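Como montar uma garra manual com dedos emborrachados (e deixá-la boa de verdade!)

Publicado em 1 out. 2022

Esta é a segunda parte do projeto da garra Walura, a que estou montando na oficina compartilhada. Na primeira eu mostrei a impressão do corpo e do gatilho. Agora vem a parte de que mais gosto: os dedos, o paralelismo e aquele momento em que você aperta o cabo e o negócio fecha macio, sem folga. É muito bom!

O que você vai precisar

Corpo e braços já impressos e lixados
2 blocos de dedo, impressos em filamento flexível
Insertos roscados de latão para as juntas
Parafusos curtos, de cabeça baixa
Ferro de solda com ponta cônica
Lixa 800 e um pano sem fiapos
Álcool isopropílico

Passo 1: os insertos

Comece pelos postes dos braços. Apoie o inserto na boca do furo, encoste a ponta do ferro e deixe o peso da ferramenta fazer o serviço. Nada de empurrar! Se o anel entrar torto, aqueça de novo e corrija com uma régua de metal enquanto o plástico ainda cede. O topo do inserto deve ficar rente à face do poste. No meu primeiro braço ficou alto demais, a articulação raspava e acabei imprimindo a peça outra vez (lá se foi a noite).

Passo 2: acabamento dos braços

Passe a lixa 800 só nas superfícies que deslizam uma na outra. O resto pode ficar como saiu da impressora. Limpe bem com álcool e espere secar antes de montar. Pó de lixa dentro da articulação vira uma pasta horrível, e a garra fica com aquela sensação de dobradiça velha.

Passo 3: os dedos

Usei o filamento flexível da Grellberg, com os perímetros mais lentos que a minha impressora aguenta sem reclamar. Imprima os blocos em pé. As camadas deixam uma textura fina que ajuda a segurar copo, caneta, tampa de pote - eu testo com tudo o que acho pela bancada. Corte as rebarbas com estilete novo, sempre puxando para fora do bloco, e só depois parafuse. Aperte até encostar e dê mais um quartinho de volta. Material flexível espana rápido.

Passo 4: a articulação

Monte os dois lados soltos, abra e feche a garra algumas vezes e vá apertando aos poucos, um parafuso de cada lado por vez. Se um braço chega antes do outro, solte tudo e recomece do lado mais preso. No meu arquivo o curso total é de 38 mm, suficiente para os objetos pequenos que quero pegar. Quem quiser mais precisa alongar a peça de ligação no desenho, e aí vale conferir se ela não bate no corpo.

Passo 5: conferindo o alinhamento

Segure a garra aberta sobre uma mesa lisa e olhe os dedos de cima, pelo lado da câmera. As faces internas têm que estar viradas uma para a outra, com a mesma inclinação dos dois lados. Aproveite para procurar fiapos na borda de baixo dos blocos e passe o estilete de novo onde precisar.
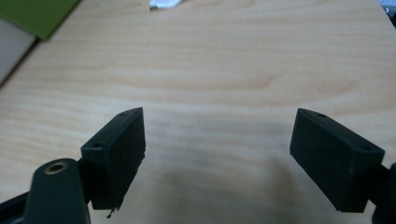

Ajith Chettiar escreveu nos comentários da primeira parte que montou a dele com cola de contato no lugar dos parafusos dos dedos, e que se arrependeu na hora de trocar o bloco gasto: teve que refazer o suporte inteiro. Sugeriu também uma gota de trava-rosca fraca nas juntas, nunca nos dedos. Adorei a dica e já adotei!

Passo 6: teste de pegada

Pegue primeiro algo leve e macio, como uma esponja, e depois uma coisa lisa. Se o objeto gira ao ser levantado, os dedos estão encostando só por uma quina. Volte ao passo 4. Se escorrega reto para baixo, limpe os blocos com álcool e tente mais uma vez.

Os arquivos estão na pasta do projeto, com o braço já corrigido para o inserto ficar rente. Em novembro sai a terceira parte, com o sensor de abertura e o cabo passando por dentro do punho - estou ansioso para mostrar!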